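Lirov Two-Arm Teaching Station

The Lirov station is a bench-size setup for showing a robot a task by hand. It ships with two arms, a black tabletop, a fabric enclosure and a pair of hand-held leader arms. The operator moves the leaders, the arms on the table follow, and the controller records joint positions and camera video together.

Two ways of teaching are supported. In guided mode you hold the arm itself and walk it through the motion. In remote mode you work from the leaders, up to 23 feet away - a longer cable is sold separately. You can switch modes between takes without restarting the software. 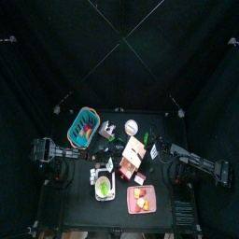
Two-arm station with toy food, a basket, a cutting board and small boxes on the table.

The black fabric walls cut down on glare and keep the background the same from one take to the next. Storage on the standard controller holds 1,000 takes. Export is by USB or network.

Table props are not included. Any light objects that fit the grippers will do, and toy food is a good place to start.

Part number: 398
Spare gripper fingers (pair): part 123
Setup and training: Rosalba Galli, Zurkeo
Page updated September 23, 2021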